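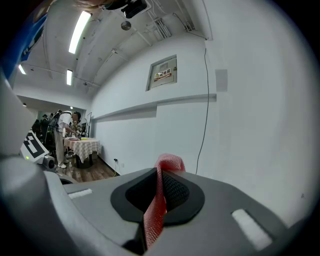

Cloltano is a price and stock monitoring service for online stores. It collects product data from supplier catalogs and public shop pages and delivers it as a clean file you can load into your own system. Each record holds the product name, item number, price, stock status and the listing text. Attributes such as color and material are split into their own columns, so a salmon-pink mesh strap is stored under "salmon pink", "mesh" and "strap" and can be filtered by any of the three. Duplicate listings are merged before delivery.

What you get
Daily or hourly collection from up to 60 sites
CSV, JSON or Excel output
Price history for the last 14 months
Email alerts when a price or stock status changes
2 user logins, more on request

How it works
Send us the list of sites and the fields you need. We check each site's terms and tell you which pages can be collected. A test file follows, and you mark anything that is wrong or missing. Once you approve the file, the regular schedule starts. If a site changes its layout, we update the collector at no extra charge.

Plans
The Multum plan covers 840 product pages per run and includes all output formats. Larger catalogs are priced by page count. Plans are billed monthly and can be canceled at the end of any month. Unused pages do not carry over.

Not included
Cloltano does not collect personal data, private accounts or pages behind a login, unless the login is your own supplier account and the supplier allows it. Image files are not downloaded. Image links can be added as a column.

Setup and support
Setup is handled by Johanna Camenzind and Béla Bognár at Lamton. Questions sent before 3 p.m. are answered the same working day. For a quote, include your site list and the number of products.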